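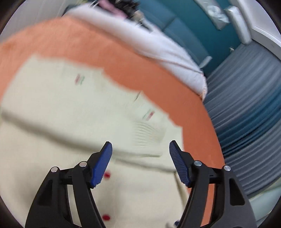
Unit 4 handout: Notes on the Felbridge demonstration

Read this before the February session. You will be asked to defend a position on it.

Background

Lesard opened its Felbridge workshop to visitors for one afternoon, and our group took the second tour. The company's project, Retota, is meant to teach a robot to sort and fold household laundry. Most of the work on show was done by people. They picked up clothes with hand-held grippers, moved them, put them down and started over, and the recordings go into training the software.

What we were told

The guide gave us three claims, and I wrote them down as close to word for word as I could manage.

1. The system learns from 1,000 recorded handlings per type of garment.
2. A new operator is ready after 20 minutes of practice.
3. The robot folds a sweater in 60 seconds.

What we saw

The hand-held work was real and we could stand close to it. The tool has two black fingers with blue ridged pads that face each other. Knitwear is a fair test for it. A cream knit with small red buttons and a ribbed band does not behave like a sheet of cardboard: the ribbing stretches, the buttons can catch, and one layer is easily mistaken for two. Put it on top of an orange blanket or towel and the tool has a second soft thing to grab by mistake.

The robot itself ran for us once, on a dish towel, on a bare table. It did fine. I asked to see it on a sweater and was told the sweater routine was being updated.

Where I have doubts

Claim 1 has no meaning until we know how different those handlings were. A thousand grabs at the same cardigan in the same spot teach very little. I asked how many separate garments were used and did not get a number.

Claim 2 may well be true, but ready for what? Squeezing the tool is easy. Doing it the same careful way at the end of a shift is a different skill, and the guide had no figures on how many recordings get thrown out.

Claim 3 is the one that will be repeated in the press. Ask where the clock starts. If a person has already laid the sweater flat, the hard part is done. A pile with a towel, a pillowcase and a cardigan in it is what people have at home.

One more point, on vocabulary. The handout from the front desk used "autonomous" for both the robot and the hand-held sessions. A person was moving the tool the whole time. Watch for this in the reading from Lu as well, where "demonstration" sometimes means a recording made by a human and sometimes means a show put on for guests.

For the session

Write 40 lines or fewer on one of the three claims. Say what evidence you would need before you believed it, and how you would collect it during a two-hour visit with a guide at your elbow. Do not spend your space on whether laundry robots are a good idea.

Bring a knit garment with buttons. We will time each other folding it, first from flat and then from a heap.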